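Play Materials and Classroom Setup
Handout 6: The Kitchen Corner, or Why There Is Always Ketchup
Instructor: Kiran Kandpal
Revised 26/05/2026. Please throw out the older version, which had the reading list from the wrong course stapled to it.

Before we start

Bring your floor plan from last time. If you drew the kitchen corner next to the book corner, bring an eraser too.

1. What we mean by a play kitchen

For this unit a play kitchen is any surface where children pretend to store, cook, serve or ruin food. It can be a full Naltska unit with a sink and a backsplash, or it can be a table. The table is cheaper and will still be standing when the backsplash has been peeled off by a four-year-old with time on his hands.

We sort the contents into four groups, and you should use these names in your written work so I can follow it:

Appliances. Anything with a door, a knob or a light.
Cookware. Pans, pots, strainers, and the tools that go with them.
Tableware. Plates, bowls, cups.
Food. Self-explanatory until you see what children serve.

2. Open and closed items

A closed item has told the child what it is. A ketchup bottle with a label on it is ketchup, and will be squeezed over everything, including the fruit. An open item leaves room. A bowl is a bowl, a hat, a boat, or a bed for a strawberry. A colander is nearly anything, and in my experience it is a helmet first and a colander around the second week of June.

Students tend to conclude that open is good and closed is bad. Please don't write this in your paper. I have read it 24 times. A corner with no closed items at all gives younger children nothing to hang the game on, and they wander off to the blocks. One recognizable bottle can start a whole lunch.

3. Laying out a table

Things to look for: which groups are represented, what is already sitting on or in something else, and where a child would have to reach.

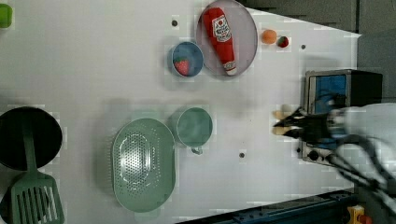 Ketchup on the plate, one strawberry in the bowl, the other fruit on the bare table. 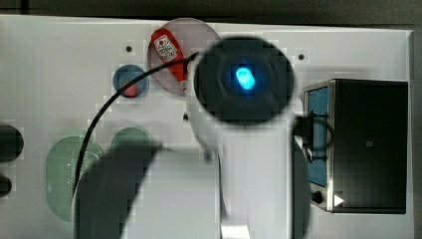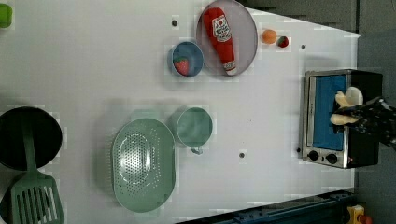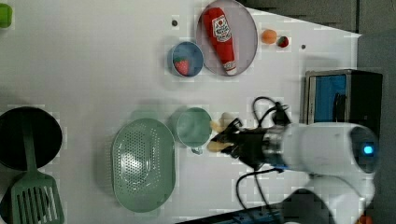 The point about pairing comes up every year. When you put a food item on a plate before the children arrive, you have made the first move in the game. Some children will accept it and carry on from there. Others will clear the whole thing to one side and begin again, often with a sigh, and you should let them. What you want to avoid is pairing everything. A table where each item has been given its proper place looks finished, and children treat it the way they treat a shop window.

Leave some food loose. Leave at least one dish empty. If you have two of the same fruit, separate them and see how long it takes for somebody to reunite them.

4. Color

Matching sets look wonderful in the Zultby catalog and cause trouble at cleanup, when the spatula, the cup and the strainer are all the same shade and get filed together as "the green ones." This is a perfectly sound sorting rule. It just isn't yours. Decide early whether you sort by color or by use, and put a picture label on the bin either way.

5. Quantity

I once inherited a cupboard with 500 pieces of play food in it, most of them peas. We cut it down to 21 and the play got longer. The peas went to the math shelf, where they have been a great success as peas.

6. For next time

Sketch a table layout of your own using all four groups. Mark each item O or C for open or closed. Then write up to 800 words on which item you would take away first. "The ketchup" is an acceptable answer if you can defend it.

Read the Dixit chapter on sorting and cleanup. The Prulanska article is optional and rather long, but the section on spoons is worth your time.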